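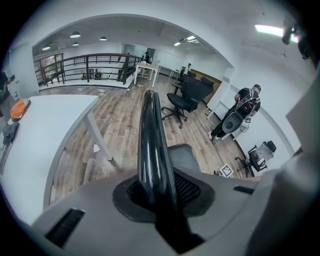
Clearing the Big Room at Pakum — Gallery

Welcome to my small gallery page. It is about the shared work room of Pakum, where our reading and design group has its place on the upper floor. Every year in January we put the furniture in order, throw away what is not needed and make a plan for the next months. My name is Sarahí Ledesma and I write these pages for the members. English is my third language, so please write to me if some sentence is difficult.

The page has one picture at the top, and after it my notes to the things in it, one or two lines for each. Last update of this page: January 29, 2018.

The white table
It has a white top and white metal legs. We bought it from Menon, when they closed their old shop, and it is still the table which everybody wants to have. It is heavy, so please lift it with two people and do not pull it over the floor.

The orange thing and the gray cloth
The orange one is on the table, the cloth just below it, all crumpled. I wrote "table, loose items" for them in my list. If one of them is yours, please take it home before the end of the month. After this time it goes to the box in the corridor.

The mesh chair
Gray mesh in the back with a black trim on the top edge. For long reading I like this kind of chair the most, my back does not become warm. The members voted last October to keep the mesh chairs, and I was very glad.

The black office chairs
Two of them, close together. The nearer one has a base with wheels. They came from the Sindness office on the second floor, which gave us 7 chairs for a very friendly price. Please do not sit on the armrests — one chair was already in repair for this reason.

The floor
Wood planks in a gray-brown color. I think it is the most beautiful part of the room, and also the most work. We clean it with Proselent, one cap in a full bucket, and never with more water than necessary. There was a small white scrap of paper by the table leg, so the broom has to come before the bucket.

The wooden wall
Brown wood panels at the back of the room. Please do not use tape on it. For posters we have the cork board near the stairs, where also the key list is hanging.

What is still open
The room needs new curtains and one more lamp. For both together we have 3,000 in the budget, and the first offer for the curtains alone was 2,207, so I am asking at other places now. If you know a good sewing shop, tell me. I would like a light color, maybe beige, but other opinions are welcome.

The next cleaning will take about 5 hours, with a pause for soup. Bring gloves and shoes which may become dirty. The list for names is on the cork board, and you can also write to me over the contact form of the group.

Sarahí Ledesma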